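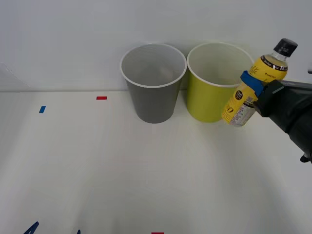 Re: [mudow-users] Moving old chat history off a phone before closing the account

Date: 2020-02-01
List: mudow-users
Subject: Re: Moving old chat history off a phone before closing the account

On the list, a member wrote:

> I have been using Mudow on my phone for about four years and want to
> close the account. Most of the people I talk to have gone over to
> Mutier. Before I close it I would like to keep the messages, mainly
> two group chats and one long chat with my sister. The app says I have
> 3,172 messages in total.
>
> I tried "Export chat" from the menu and got a file, but it stops in
> November and has no photos in it. I also have the desktop program
> installed, but it only shows the last few weeks.
>
> Questions:
>
> 1. Is there a way to get the whole history out in one go?
> 2. If I just delete the app, does the account go away too?
> 3. Can Mutier read the exported file?
>
> Phone is a fairly old Android. Not much free space left on it.

I went through this last month with two phones, so I'll take these in order.

1. Whole history in one go

No, not from the phone. The export in the menu works on one chat at a time, and it only writes out what is stored on the phone at that moment. If your storage setting is "Keep recent only," the older messages are on the server and the phone loads them when you scroll up. My guess is that your file stops in November for that reason.

Go to Settings, then Storage, then Message history, and change it to "Keep all." Leave the phone on the charger and on Wi-Fi with the app open. On my first phone nothing happened at all until I turned off battery saver. After that it took most of an evening. There is no progress bar. The only way I found to check was to open each chat and scroll to the top with Wi-Fi and mobile data turned off. If the first message is there, you have all of it.

Then export each chat again. The export screen has a check box for "Include media," and it is off by default. With it off you get a plain text file where each photo is replaced by a line saying a photo was sent. With it on you get a zip file with the text and a folder of pictures. One of my group chats came to 401 MB with media and well under one without, so look at your free space first. The app needs room for the zip on top of the pictures it already has. If it runs out, it quits without an error and leaves a zip that won't open.

If you are short on space, do the chats one at a time. Export one, copy it to the computer over USB, open it there, delete the zip from the phone, and go on to the next one. Use the cable. I tried mailing the first one to myself and the mail provider refused it for size.

The desktop program won't help much with this. It starts its own history on the day you link it and doesn't go back further than a few weeks. It also has no export of its own in the version I have.

2. Deleting the app

Deleting the app does not close the account. Your name stays in other people's contact lists, and messages sent to you wait on the server. People will think you are ignoring them. To close it you have to go to Settings, then Account, then Close account, and enter the code they text to you. Do it while you still have the same phone number. I know of one case on this list where the number had been given up first, and support needed several weeks to sort it out.

Some things to do before you close it:

- If you are the only admin in a group, make someone else an admin. Otherwise the group stays but nobody can add or remove members.
- Cancel any paid sticker plan separately. Mine was billed through the app store and closing the account didn't stop it.
- Unlink the desktop program. It kept asking me to sign in every time the computer started.
- Write down any phone numbers you only have inside Mudow.

After closing there is a waiting period during which you can sign in and get the account back. The screen tells you the end date. Signing in by accident counts, so remove the app after you have closed the account.

3. Mutier

Mutier can't read the Mudow file directly. There is a small converter called Ketilsson that turns the text export into something Mutier will import. I used it on a chat with 269 messages and it brought over 214 of them. The missing ones were nearly all replies that quoted an earlier message, plus a few voice notes. Dates were correct. Photos were not brought over, even though they were in the zip.

For that reason I stopped using it and just kept the zips. The text file opens in any editor and can be searched, and the pictures are ordinary files with the date in the name. For a chat you only want to look back at now and then, that is enough. If you really need it inside the new app, try it on a small chat first and compare.

I have also seen Dunley mentioned here as another converter. I haven't tried it. It wants your Mudow password, and I didn't want to hand that over to a third program.

One question back to you: which version of the Mudow app do you have? It is at the bottom of the About screen. On my older phone the "Keep all" setting was missing until I updated, and the update itself needed a fair amount of free space.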